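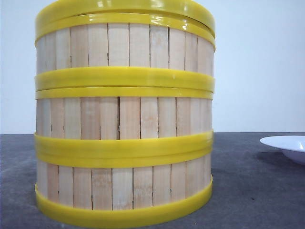
Tiered steamer, stacked.

8. Cooking with steam

Your Bråten Vurna cooktop has a Steam setting that brings water to a boil and then lowers the power to hold it there. The setting works with any induction-ready pot and any steamer that sits on top of one. Read Section 2 before using the cooktop for the first time.

8.1 Before you start

Check that the pot is suitable. Hold a magnet to the base. If it sticks firmly, the pot will work. Aluminum, copper and glass pots will not heat unless they have a magnetic base. If the pot is not recognized, the display shows a flashing pot symbol and the cooking zone switches off after one minute.

The base of the pot should be flat and at least as wide as the inner ring marked on the glass. A pot that is too small may be recognized at first and then lost when it is moved slightly.

Never place a steamer basket directly on the glass. It must always sit above a pot of water. Baskets made of wood or bamboo can scorch if the pot boils dry or if they touch a hot metal surface.

8.2 Setting up

1. Place the cooktop on a level, heat-resistant surface. Leave a gap of at least 8 inches behind it so the fan can draw air.

2. Plug the cord straight into a grounded wall outlet. Do not use an extension cord or a power strip.

3. Fill the pot with cold water. The water should be deep enough to last through the cooking time but must stay below the bottom of the steamer. Bubbling water that reaches the food will make it soggy.

4. Center the pot on the cooking zone and wipe any drips from the glass.

5. Press and hold On/Off until you hear a beep.

6. Press Mode until the light next to Steam comes on. The display shows three dashes while the water is heating.

7. Wait for two short beeps. The water is now boiling and the cooktop has lowered the power.

8. Put the filled steamer on the pot and close the lid. Use oven mitts – steam rises around the sides as well as through the middle.

9. Press Timer and use the plus and minus keys to set the cooking time. The countdown starts after three seconds.

CAUTION: Do not lean over the pot when lifting the lid. Tilt the far edge up first so that the steam escapes away from you.

8.3 Loading more than one tier

Put the food that takes longest in the bottom tier, where the steam is strongest. Leave space between pieces. Line each tier with parchment, cabbage leaves or a damp cloth if the food is likely to stick, but do not cover the whole base.

Load the tiers on the counter and stack them before moving them to the pot. Check that each one is seated all the way around. A tier that sits crooked will let steam out on one side and the food will cook unevenly.

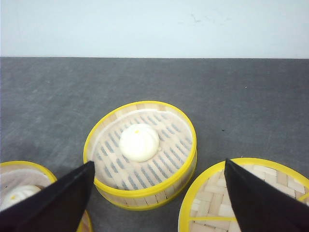
Open baskets and lid.

With two full tiers, allow a few extra minutes and swap the tiers halfway through if both hold the same food.

8.4 Adding water during cooking

1. Press Pause. The timer stops and the heat turns off.
2. Lift off the steamer and set it on a heatproof plate.
3. Pour hot water into the pot. Cold water also works, but it takes longer to come back to a boil.
4. Replace the steamer and press Pause again.

Note: After 10 minutes on Pause, the cooktop switches itself off and the timer setting is lost.

8.5 When you are finished

Switch off the cooktop and leave it plugged in until the fan stops. The letter H stays on the display while the glass is hot – do not touch or clean the glass until it goes out.

Wipe the glass with a soft, damp cloth. White marks left by hard water can be removed with a little vinegar. Do not use steel wool or scouring powder.

Follow the maker's directions for washing your steamer. Let all parts dry fully before putting them away.

If the Steam light flashes and the display shows E4, the pot has boiled dry. See Section 11, Error codes.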